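Koka Cell Gallery: Setting Up and Upkeep

This page records the preparation and routine care of the Koka cell, the handling station maintained by the Detico workshop. The cell consists of a single arm with a two-finger gripper, together with a simulated copy in which every change is tried before it reaches the real machine. Tarun Kandpal is responsible for both.

The simulated copy was rebuilt in July, after the gripper fingers were replaced with the longer Zondon pattern. Close-range views are now checked each time the finger model is altered.

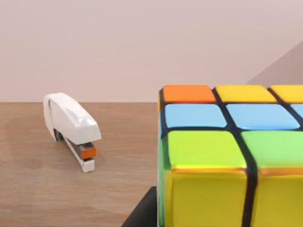
Finger clearance is set at 3 mm on either side of the part. The figure is entered in the simulation first and carried over to the controller once 10 consecutive lifts have been completed without a slip.

The finger pads are wiped after each shift and changed after 34 hours of running. Spare pads are kept in the Kashyap store - please sign for any that are taken.

Mounting bolts are checked for tightness whenever the pads are changed. The cell must be switched off and locked before any hand enters the working area.

Requests to visit the cell should be made in writing to the workshop office.

Page last revised Wed 1 December.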